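Tondik 840 Raised Bed Drip Watering Kit

Low-pressure drip watering for raised beds, borders and large planters
Made by Tondik. Sold by Lardale Garden Supplies.

Overview

The Tondik 840 is a complete drip watering kit for vegetable beds and borders. It runs from an ordinary outdoor tap or from a raised water butt, and delivers water slowly at soil level next to the plants. Leaves stay dry, paths stay dry, and there is much less evaporation than with a sprinkler or a hose left running on the lawn.

The kit suits growers with two to four raised beds, or one long border. It can be put together in an afternoon with a pair of secateurs and a bowl of warm water for softening the pipe ends. No glue or clips are needed on the thin pipe. The main supply pipe is held at each joint by a screw collar, done up by hand.

You can leave the kit in place all year in mild areas, provided it is drained before the first hard frost. In colder gardens we suggest lifting the timer and the filter and leaving only the pipe outside.

What you get

Main supply pipe, black, on a reel
Thin feeder pipe, brown, on a reel
80 adjustable drippers
Pipe stakes, long and short
Tap connector with washer
Pressure reducer
Inline filter with removable mesh
Elbows, tees and end stops for the main pipe
Hole punch
Blanking plugs for holes made in the wrong place
Printed layout guide

The timer is not part of the basic kit. See Options further down the page.
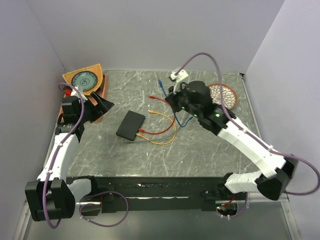

Planning your layout

Draw the beds on paper before you cut anything. Mark the tap, then mark the route of the main pipe from the tap along one side of each bed. The main pipe should be kept as level as you can manage. A small rise over a path edge does no harm, but a long climb will starve the far end.

Space the drippers to match the crop. Tomatoes, courgettes and cucumbers want one dripper per plant, set a hand's width from the stem. Lettuce, beetroot and carrots do better with a line of drippers along the row. Onions and garlic need very little once the bulbs have filled out, so put them on a branch that can be shut off.

If your beds are at different heights, water the highest one first in the run. Anything with a sandy mix will need drippers closer together than a bed filled with heavy loam, where the water spreads sideways before it sinks.

Fitting

1. Screw the tap connector on by hand. Add the pressure reducer, then the filter, with the arrow on its body pointing away from the tap.

2. Unroll the main pipe and leave it in the sun for an hour. Cold pipe fights back and will not lie flat.

3. Lay the main pipe in position and peg it down with the long stakes. Cut it square wherever a tee or elbow is needed.

4. Flush the main pipe before fitting the end stops. Run the tap until the water comes clear. Most blocked drippers in the first season are caused by soil or plastic shavings left in the pipe.

5. Punch holes for the feeder pipes. Push each feeder in until the barb clicks.

6. Fit the drippers, stake them, and open them all halfway. Turn the tap on gently and walk the whole run. Adjust each dripper until the flow looks even.

Mulch can go over the feeder pipe once you are happy with it. Keep the dripper heads clear so you can see them working.

Running times

In April and May, twenty minutes every other morning is usually enough for young plants. From midsummer onwards, established tomatoes and squash will want thirty to forty minutes a day in dry weather. Early morning is the best time. Evening watering is fine too, although slugs will thank you for it.

Push a finger into the soil an hour after watering. It should feel damp to the second knuckle. If the top is wet and the soil below is dry, run the kit for longer but less often.

Using it with a water butt

The Tondik 840 will run from a butt if the outlet is at least a metre above the bed. Take the pressure reducer out, as it is only wanted on mains supply. Flow will be slower and will drop as the butt empties, so expect to double the times given here. A butt also carries more grit and algae than a mains tap, and the filter mesh should be rinsed every week.

Larger plots fed from a 3,000 litre tank should use the Lombardi supply pipe, which has a wider bore and takes the same feeder fittings.

Options

Stututeo 406 tap timer. Two programmes a day, battery powered, with a manual button for a quick extra watering. Fits between the tap and the pressure reducer.

Lombardi wide-bore supply pipe. For long runs and tank-fed systems. Sold by the reel.

Tondik shut-off valve. Closes one branch while the rest of the system runs. Handy where one bed is resting or has just been cleared.

Spare dripper pack. The same adjustable heads as in the kit.
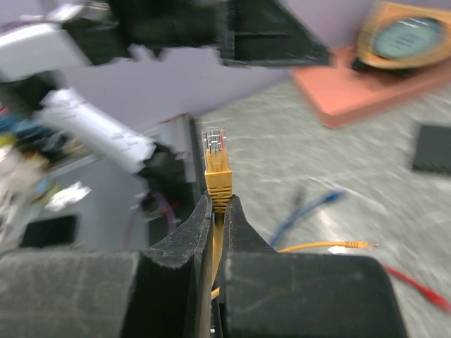 Can I use the kit in a greenhouse?

It works well under glass, and many customers buy it for tomatoes in grow bags. Use two drippers per bag, one at each end, and check them more often in hot spells when the plants are drinking hard. Pipe that is permanently in a greenhouse can stay filled through the winter only if the house is kept frost free.

Will hard water block the drippers?

Over time, scale does build up in the heads. Unscrew the caps at the end of the season and soak them overnight in white vinegar, then rinse. Heads that still will not run freely are best replaced.

How long can the main pipe be?

On mains pressure, roughly 30 metres from the tap to the last dripper. Beyond that, use the Lombardi pipe or split the run in two with a tee close to the tap.

Care and storage

Rinse the filter mesh once a month in the growing season. At the end of autumn, take off the end stops, let the pipe drain, and put the stops back loosely. Bring the timer indoors and remove the batteries. Check washers in spring before you turn the water back on – a dried-out washer is the usual cause of a dripping tap connector.

Delivery and returns

Kits are sent by courier from the Lardale warehouse. Orders placed before noon leave the same working day. Unused kits can be returned in their original packing. Cut pipe cannot be taken back, but unopened packs of fittings can.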